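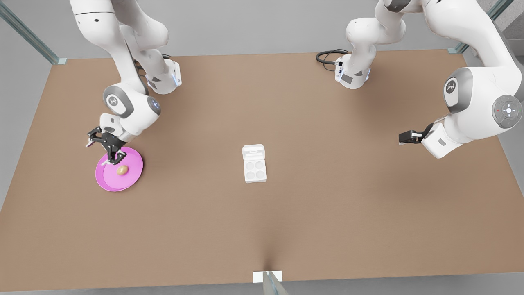 Yung-ching Chiu asked last month whether there was any way through the late Roman emperors that didn't involve crying over a family tree. There is, more or less. You'll need paper, a pencil and low expectations.

Saturday, June 1, 2024
By P. Seltden

How to make a timeline of the late Western Empire

1. Turn the paper sideways. The fifth century is wider than it looks, and most of what happens in it happens to somebody called Valentinian or Constantius.

2. Rule a line from 395 to 476. The first date is the death of Theodosius I, who left the empire to two sons and very little advice. The second is the removal of Romulus Augustulus, a boy with the grandest name of the lot and the least to do.

3. Put the long reigns in first. Honorius runs to 423 and Valentinian III from 425 to 455. Between them they fill most of your line and will make you feel you've nearly finished. You haven't.

4. Leave at least 60 millimetres for the years after 455. Emperors now turn up at the rate of buses and leave the same way. Majorian gets 4 years, which by local standards is a golden age.

5. Add a second row underneath for the generals. Stilicho, Aetius and Ricimer did a good deal of the governing, and with Ricimer in place the top row begins to make sense.

6. Use pencil for anyone whose claim was disputed. Constantine III goes here, having been proclaimed in Britain in 407 and then promptly taking the army elsewhere.

7. Mark 410 and 455, the two sacks of Rome, in a different colour. Visigoths first, Vandals second. People mix them up at parties, or at the sort of parties I go to.

If you still have room, Julius Nepos was recognised in Dalmatia until 480. I put him in the margin with an arrow. He'd have been used to it.

Comments

Hedero: My line ran off the page at Anthemius. Is it all right to start a second sheet?

P. Seltden: Yes, but tape it on before you reach Olybrius or you'll lose him.

Van Leeuwen: I did the generals in green and now I can't stop looking at Ricimer. Will you be doing the Eastern emperors?

P. Seltden: In September, if I can find a longer ruler.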